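Effie Halliday, speaker notes
Building a blind structure for a one-evening poker tournament
October meetup, Levano room

Start when people have drinks. Say hi, thank the Stidell crew for the invitation, mention that I'll take questions at any point. Hands up if you've ever played a final table where everyone had eight big blinds and went all in every hand. (There will be lots of hands!) 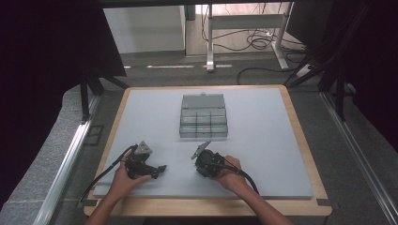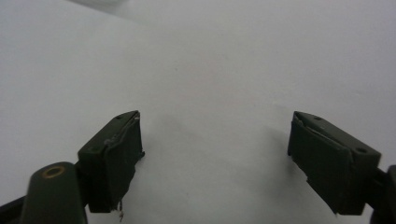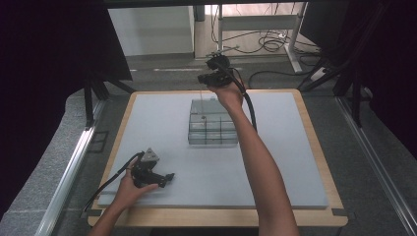 A blind structure is the schedule that tells you how big the forced bets are and how long each level lasts, and I think it's the most fun part of running a tournament. I mean it! You get to decide what kind of poker people play at eight o'clock and what kind they play at eleven. Before any of that, get your small stuff together the night before: dealer buttons, the spare cut cards, seat cards, the low chips you need for coloring up. I like a box with a hinged lid and a grid of compartments, same idea as the smoky-gray one in the first picture, and a see-through box is great for this job. You can check it from the other side of the room. Then you can spend your evening thinking about the blinds.

Begin with the clock. At Gruroso, our league night, we have the hall for 360 minutes. I plan for 300 minutes of poker. The rest goes on seating, breaks and that last heads-up match that just won't end. Write your own two numbers down now. (Pause here. Let them really do it.)

Next, the starting stack. We play 300 in chips with blinds of 1 and 2 at the first level, so everyone sits down with 150 big blinds. New players sometimes look at that and think it's tiny, because they've seen stacks in the tens of thousands on TV. The number printed on the chip doesn't matter at all. Divide by the big blind and you know how deep you are. I love watching this click for people, so take it slowly and do one more on the board: same stack, blinds at 5 and 10, thirty big blinds. Blinds at 10 and 20, fifteen. Completely different game, same pile of plastic.

Now the end of the night. A handy way to guess the finish: add up all the chips in play, and look for the level where that total is down to twenty or thirty big blinds. Most small tournaments wrap up somewhere near there. It's a guess, and a stubborn pair of players can wreck it, but it has been good to me. Find that level and put it just before your closing time. Then fill in the steps between.

The steps. Our schedule is called Tăng, and I've handed out copies (check that the back row got them). Things to point at:

Early levels go up gently. People are settling in, somebody is parking, the first bluff of the night hasn't happened yet.

No level more than doubles the one before it. We had one doubling in the first version, right after the break, and half the room came back from the snack table and busted. I still hear about it.

The antes come in after the first break. One player posts the ante for the whole table, the big blind. If your group has never tried the big blind ante, please try it. The dealing gets so much faster, and you never again have to ask who's short.

Level length stays the same all night. I've tried shortening the late levels and I didn't enjoy it. Late is when the decisions are hardest, and people deserve the time to make them.

Coloring up. Do it on a break, always. When the smallest chip can't be used anymore, swap it out. Odd chips get raced off: one card per leftover chip, high card takes it, and no player can be knocked out by the race. Demonstrate this with a volunteer from the front if we're on time. Skip if not.

Number of tables. With 6 tables you'll be breaking one fairly early, so decide the breaking order before you start and pin it up where everyone can read it. Break the table farthest from the door of the hall first, that way the noise moves in one direction. Balance the others whenever one is two players short. Move the player who is next due the big blind, and put them in the worst open seat for position, so they can't skip a blind.

Rebuys. Someone will ask. Yes, they're great for a friendly crowd, and remember that they add chips, so they push the finish later. Redo the total with every rebuy counted and see where your closing level lands. Close rebuys at the first break.

If there's time, tell the story of the Stidell deep-stack night: one all-in before the first break, and it was a mistake. Wonderful poker, and we were stacking chairs past midnight.

Testing. Run your schedule once with your regular group and write down the level when each player goes out. Change one thing, then run it again. Mine is on its fourth version and I'm already itching to try a softer step after the second break.

Questions. Have the spare handouts ready. Bring the timer back to the desk before leaving.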